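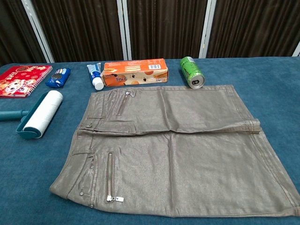
Gray skirt folded on the blue table

kwtsang
Trying to shorten a metallic skirt by 2 inches. Every time I press the test scrap the shine goes dull. Iron is on medium. What am I doing wrong?

Nornska_sews
Too hot. Lowest setting, press cloth, wrong side only.

mak.h
I wouldn't iron it at all. Finger press, clip it, and stitch. I did one like that in May and the hem is still flat.

Nornska_sews
Depends on the fabric. Mine springs back open without some heat.

mak.h
Then use a longer stitch. Heat marks don't come out.

roisin_h
Change the needle too. A worn one snags metallic thread. And no pins outside the seam allowance, the holes stay.

kwtsang
Tried low heat with a cotton cloth on another scrap. Less dull but I can still see it. Going to try the clips next.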